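Storing Bedding and Linen Between Seasons

This guide is provided by Juvstead Residential Services for tenants and households who wish to put away winter bedding in the warmer months. It applies to quilts, blankets, mattress protectors, sheets and towels. Heirloom textiles and anything containing silk or metallic thread should be referred to a conservator.

Before you begin

Allow one full day, as most of the time is taken up by drying. You will need:

a washing machine of suitable capacity, or access to a laundromat
a clothes airer or outdoor line
breathable cotton storage bags
acid-free tissue for pale items
adhesive labels and a permanent marker

Plastic bags and vacuum-sealed packs are not recommended for down or feather filling. Prolonged compression damages the fill, and any moisture remaining in the bag will encourage mould.

Step 1: Sort the items

Separate bedding by filling first and by colour second. Check each care label and set aside anything marked for dry cleaning only. Items that are torn, or that have lost their loft, should be repaired or passed on before storage. Many animal shelters accept clean towels and blankets in poor condition, although few will take quilts.

Step 2: Treat stains

Stains that are barely visible at the end of winter may yellow considerably by the following May. Body oils along the top edge of a quilt are the most common cause. Apply a mild liquid detergent with a damp cloth, working from the outside of the mark towards the centre, and leave it for 40 minutes. Do not use chlorine bleach on wool or down.

Step 3: Wash

Wash quilts singly. Select a gentle cycle at the temperature given on the label, use half the usual quantity of detergent and add a second rinse. Fabric softener should be omitted, particularly for towels, where it reduces absorbency. Coloured towels should be kept apart from cream or white covers at every stage, including the laundry basket.

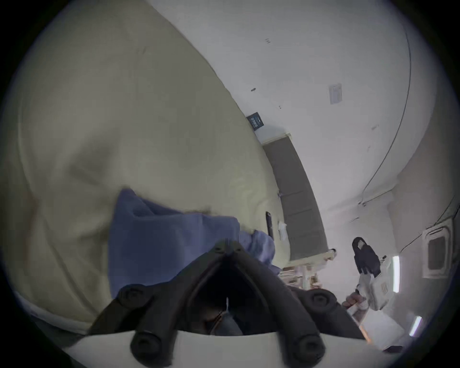

Step 4: Dry completely

Line drying is preferred. Spread the quilt over two parallel lines so that the weight is shared, and turn it every two hours. Where a tumble dryer is used, select low heat and stop the machine at intervals to break up clumps of filling by hand. The seams and corners dry last and should be checked before the item is brought inside.

Step 5: Fold and bag

Fold quilts loosely in thirds, then in half. Place tissue between the layers of pale items. Towels and sheets may be rolled. Each bag should close without force.

Step 6: Label and store

Write the contents, bed size and date of washing on every label. Store bags on a shelf in a cool, dark cupboard, clear of external walls. Roof spaces and garages are unsuitable in most Australian climates. Cedar blocks may be used to deter moths, provided they do not touch the fabric.

Inspect stored bedding once every three months. Any item that smells musty should be aired in the shade and rewashed before it is returned to its bag.

Tenants of the Lasturia building may book the large-capacity machines through the residents' office, Room 302. Enquiries about this guide should be directed to Lộc Tô, Household Programs.

Last reviewed 22 September 2018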